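Home | About Us | Programs | Admissions | News | Contact

This site uses cookies to improve your visit. By continuing to browse, you accept our cookie policy. Accept | Settings

About the Arnaud School of Hospitality

The Arnaud School of Hospitality prepares students for careers in dining room service, hotel operations and event catering. The School was established by Hervé Deschamps, who had spent most of his working life in hotel dining rooms and wished to offer young people a more orderly start in the trade than the one he had received. His first class met in two rented rooms above a bakery. The School now occupies its own building on Enetti Street, with teaching rooms on the ground and second floors, a practice kitchen, and a library of menus and trade books open to all enrolled students.

Instruction is given in small groups. The full program requires 800 hours of study, of which the larger part is practical. Students begin with table setting, carrying and clearing, and move on to guest relations, stock control, food safety and basic bookkeeping. A supervised placement is completed before graduation. The School enrolls 86 students in the current year, and applications are accepted from anyone who has completed high school or who can show equal experience in paid work.

Our Building

The ground floor was refitted two years ago under a plan drawn up by the faculty. Older partitions were removed, the wiring was replaced, and the lighting was made even throughout so that students may judge the cleanliness of a glass or the fold of a napkin without difficulty. Work surfaces were chosen for quiet colors and easy care. The second floor retains its original windows and is used mainly for lectures, language classes and examinations.
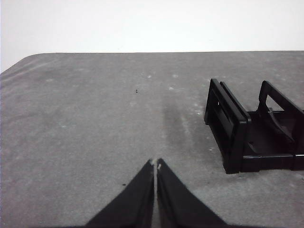 Gray tabletop and white background, with a black holder at right.

The practice kitchen may be reserved by students outside class hours. Reservations are made at the front office and are limited to two hours per person per day. Students are expected to leave every station as they found it, and the duty instructor signs the station book at closing.

Our Approach to Teaching

The faculty holds that good service depends on habit. A student who has laid the same table many times will lay it correctly on a crowded evening, when there is little time to think. For this reason the first term contains a great deal of repetition, and new students sometimes find it slow. Graduates report that it is the part of the program they have used most often.

Language study is required in every term. Students who enter with strong English take French or Spanish, and all students attend a weekly class in spoken courtesy, covering greetings, complaints, telephone manners and the handling of special requests. Written work is assigned in moderate amounts. It includes shift reports, letters to suppliers and a final paper on a subject approved by the student's adviser.

The School also gives attention to the selection and care of tableware. Students compare shapes, weights and finishes, study how color affects the look of a dish, and learn to estimate replacement costs over a season. A short unit on breakage and storage is taught in the second term.
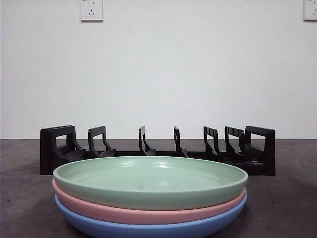
Stacked plates in mint green, salmon pink and light blue.

Placements and Partners

Each student completes a placement of 24 days with an approved employer. The School's longest partnership is with Grillora, a family-owned group of restaurants that has received our students every spring since the program began. The Isosberg Hotel accepts students in its banquet department and provides meals and uniforms during the placement. Employers submit a written evaluation, which is discussed with the student in a private meeting and kept with the academic record.

Of the students who completed the program last year, 79 percent had accepted a position in the field before the graduation ceremony. The placement office continues to assist graduates without charge and maintains a list of open positions in the front hall.

Governance and Admissions

The School is a nonprofit institution directed by a board of seven members, who serve terms of three years. The Director reports to the board each quarter. Mr. Deschamps retired from daily teaching some time ago and continues to give the opening lecture to each entering class.

Applications for the fall term close at the end of May. Candidates should submit a completed form, a school transcript or employment record, and one letter of reference. An interview is held with every candidate, in person or by telephone. Requests for financial assistance are considered separately and have no bearing on the admission decision.

Visitors are welcome by appointment. Please write to the front office and state the number in your party and the program of interest.

Page last reviewed: Mar 24, 2024

© Arnaud School of Hospitality. All rights reserved. | Contact the front office | Privacy | Back to top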